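Prisari Letter
Filed under: Shop Floor, Teaching by Hand

Forty-two ways to pick up a mug

The Ashby group has spent the summer teaching a robot to clear a table, and the robot has spent the summer being patient with us. Readers of the last letter will remember that we gave up on writing the motions out in code. The code was very good. It cleared one table, with one mug on it, provided the mug was where we had said it would be. Move the mug a hand's width to the left and the arm would close on empty air with great confidence, then carry the air to the tray.

So now we show it. A person takes the hand-held gripper, walks up to whatever needs doing, and does it, while the camera on the tool records what the fingers are up to. Later the recordings go into training, and the arm in the back bay gets to try its luck. There is no joystick and no headset. There is a trigger, which everyone squeezes too hard for the first day.

The target for the mug task was 70 good demonstrations. We have 42. We recorded nearly twice that, but a demonstration only counts if you start from a proper standstill, finish the job, and don't stop halfway to answer a question about lunch. It is surprisingly hard to pick up a mug when you know you are being recorded picking up a mug. People who have handled crockery without incident for decades begin to circle it like a hawk. One of our most careful demonstrators taught the robot a small, thoughtful pause before every grasp, and the robot now does the pause beautifully. It has yet to work out what the pause is for.
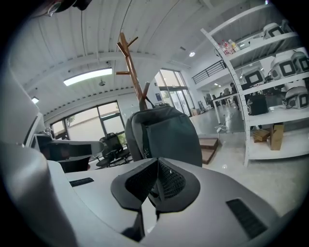
The ground floor from the gripper's point of view, coat rack and all.

Working from the tool's own camera takes some getting used to. The lens is very wide, so straight shelves come out bent and the person at the far table looks as if they are in the next county. But the view goes wherever the hand goes, and that is the whole appeal: the arm will wear the same kind of gripper with the same camera, and it will see the job much as we saw it. Anything we could only do by craning our necks, it can't learn. We found this out with the cutlery drawer. Three of us had been peering in over the top while the camera looked at the drawer front.

The Stidine office in Kavamthorpe does things the other way. They drive their arm by remote control, with a leader arm on the desk and a follower across the room, and they have been quite gracious about it. Their recordings are tidy, since the robot is in every one of them and can't be asked to do anything a robot can't do. Ours are quicker to collect, and we can carry the tool up to the mezzanine without asking anyone to help lift. In a joint session this month we got through 24 demonstrations of folding a dish towel before they had finished homing the follower. They pointed out, fairly, that 2 of ours were of the same towel being dropped.

A few requests for anyone joining in:

Start each recording with the gripper open and still. Count to three if it helps, though silently.

Use your normal speed. If you'd be embarrassed to move that slowly in your own kitchen, speed up.

If you fumble, finish anyway and flag it. Recoveries are useful – the arm is going to fumble too, and it would be nice if it had seen someone cope.

Please put the mugs back in different places. We have a lot of footage of the left side of the table.

Towels carry on through the summer, and in September we move on to drawers, this time with the camera looking into them. The mug count stays open until it reaches the target. Sign up on the sheet by the tool rack, and bring your own mug if you like. The robot has seen plenty of ours.

Last updated: 21 July 2022
Contact the editors | © Prisari | Back to top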